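Sinbridge Neighbors Help Board
Home > Laundry & Cleaning > Washing Machines

Faded jeans and a striped beige cloth - can I wash them together in a top loader?

Posted by Helmi Kallio
Tags: denim, top loader, lint, mixed loads

Hi all! I've read this board for ages and never posted, so be gentle. We moved into a place over on Clirkgate in April and it came with a top loader, and I grew up with front loaders, so I'm learning from scratch over here. The washer lives in the same room as the kitchen, which I love because I can get a load going while the kettle boils, but it also means that every pile of laundry is staring at me while I cook.

My trouble is denim. I have jackets, jeans, a skirt, more jeans (my family pretty much lives in it), and then a bunch of light things that need washing the same day and never add up to a load of their own.

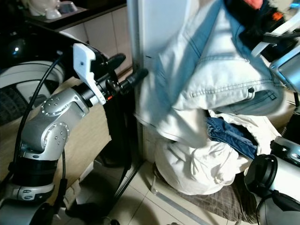
So what I've been doing is throwing it all in together on cold and hoping. The old light-wash stuff seems fine, it gave up all its dye years ago, but the darker blue pieces worry me. Last month two white T-shirts came out a sort of sad dishwater color and I'm still mad about it. Also everything light gets fuzz on it, and I can't tell if that's the denim or the lint filter or me overstuffing the drum.

The other one is a big beige cloth with very fine stripes. It was my aunt's, no care label left on it, and I'd like it to survive. I've been laying it over the front of the washer while I make up my mind, and it has been there longer than I'd like to admit. Can it go in with the pale jeans? Or is that asking for zippers to chew it up?

I'm using Løken powder, the unscented one, one scoop. The cycle I pick is the 76 minute one, mainly because I don't know what the others do - the manual didn't come with the machine.
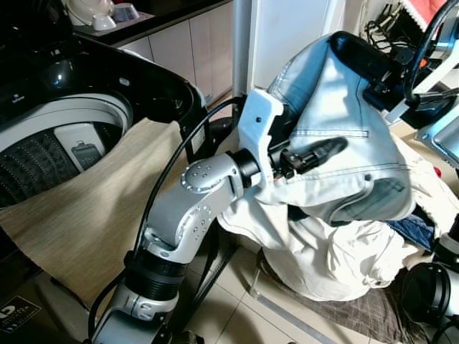

Skinmont Sue
Oh, I feel for you on the T-shirts! I've been there with a red sock and a whole set of pillowcases. Okay, so, dark denim goes by itself or with other dark things, period, at least until you've washed it a good many times. Test it if you're not sure: wet a hidden bit of the hem, press a white rag on it hard, and look at the rag. If there's blue on it, it stays out of the light load.

Pale jeans with light stuff is fine in my book. Turn them inside out, zip them, button them, and empty the pockets (tissues are half of everybody's fuzz problem, check for tissues!!). Then don't fill the drum past where you can still push your hand down easily. Jeans get so heavy when they're wet that in a top loader they just sit there in a lump and rub on whatever's next to them.

For the lint, pull the little filter out after every load and rinse it under the faucet. Mine unclips with a thumb, yours may be different so don't force it. If it's packed solid, it isn't catching anything and the fuzz goes right back on your shirts.

I'd keep the cloth away from the jeans, though. An old piece with no label, I would do in the sink with cool water and a tiny bit of that powder, dissolved first. Leave it 15 minutes, swish, rinse until the water's clear, roll it up in a towel to get the water out. No wringing.

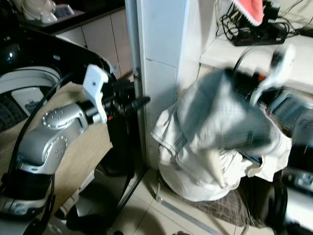 One more thing, and this is just from my own laundry corner. If you're going to park a cloth on the machine while you decide, have a hook or a basket for it before you start sorting. I used to set the delicate things on the washer and then dump the whole pile on top of them, and a linen napkin of mine went through a hot cycle with the dog towels that way. It's about the size of a coaster now.

Good luck with the dishwater shirts! A long soak in oxygen bleach might bring them back, overnight if you can stand to wait. Mine needed 2 goes.

Dale_on_the_hill
Just wash it all cold. Been doing it for 16 years, never separated a thing. My whites are gray but I don't look at them much.

Helmi Kallio
Thank you both! Did the rag thing on the dark pair and wow, very blue. They're going in alone. Going to try the sink for my aunt's cloth tomorrow morning. Sue, does it matter if I dry it flat or can it go over a door?

Skinmont Sue
Flat if you have the space. Over a door is okay if you put a towel under it first, bare wood can leave a mark.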